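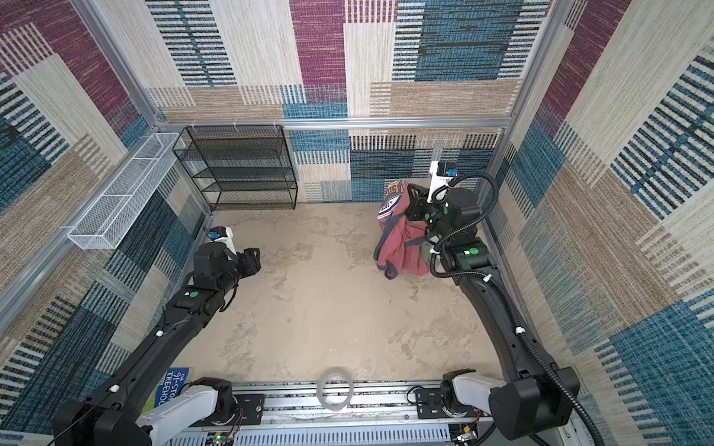 *Booth with carpet-tile walls and a pale floor.*

Data > Entertainment > Television > Drukamer

# Drukamer: TV casting buzz and what came of it

A table of 640 casting announcements for TV dramas, each matched with the gossip-site headlines that greeted it and whether the show got a second season. Compiled by Dede Zakaria and Sena Issahaku. Last updated Friday, April 30, 2021.

## Why bother

Entertainment sites call nearly every new series a hit before a trailer exists. I wanted to see if the shouting predicts anything. So far I doubt it — and I doubt parts of this table too.

## Columns

- `show_id`: ours, means nothing elsewhere
- `lead_billing`: 1 if the star is named in the headline
- `hype`: 0 to 8, scored by hand
- `renewed`: yes, no, unclear 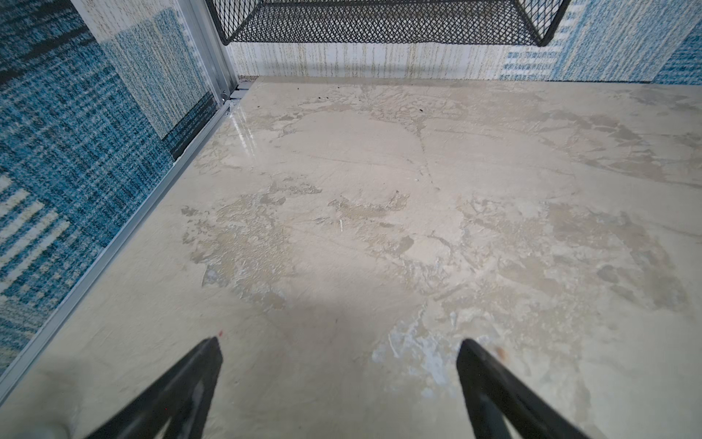 *Two black gripper fingers, open, over a mottled beige floor.*

## Known problems

`hype` is one person's opinion. Sena rescored 20 rows in February and disagreed with me on 8 of them. Treat a 5 and a 6 as the same thing.

"Unclear" covers shows that were sold as limited series and then quietly weren't. Streaming titles are thin, and anyone quoting viewer numbers for those should say where they got them.

Headlines get rewritten after a flop. We kept the earliest version we could find, which may not be the first one published.

## Use

Fine for classroom work. Please don't train a "hit predictor" on it and send me the link.

## Comments

**Iddrisu Kyei:** Is a spin-off a renewal? Row 212 says yes, row 340 says no.

**Dede Zakaria:** Should be no in both. Will fix.

**Dzifa Sarpong:** A hype score of 8 for a show with no script yet seems generous.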